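3月21日(金) 作業ノート

今日はずっと染色の続き!藍の二番液、朝いちで見たら泡がちょっとへたってて焦ったけど、ふすまを足して混ぜたらだいぶ機嫌が直った。温度はいじらず、蓋だけ毛布でくるんで様子見。

Plerdenの綿糸は先に精練80分。前回ここをサボってムラになったので、今回は真面目にやりました(えらい)。かせは100gずつ、浸けて絞って風に当てて、を繰り返し。ほぼ16回やったところで腕が限界。でも色はかなり好み!前のロットより少し緑に寄って見えるのは、まだ酸化しきってないからかなあ。明日、窓際の自然光で見直すこと。

Wesixのウールは別メモにも書いたとおりアルカリに弱いので、藍はやめて茜の鍋へ。媒染のミョウバンの袋、残りが少ないです。次に使う人、Altulnessに注文お願い!品番は1412。前に隣の番号を頼んで、鉄媒染が届いたことがあるので要注意。

あと、Crenshawの絞り器のハンドルがまたゆるい。締めても半日で戻るから、ワッシャーを替えたほうがよさそう。4月の講習までには直したいところ。

家でも色合わせのことばかり考えてしまって、編み地の横縞を見るとつい配色を数えそうになる。青の隣に橙、やっぱり強いなあ。次の見本かせはこの組み合わせで、幅を変えて二通り編んでみるつもり。

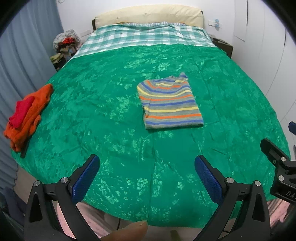

編み針は太めで、見本の裏に糸のロットを書いた札を忘れずに付けること。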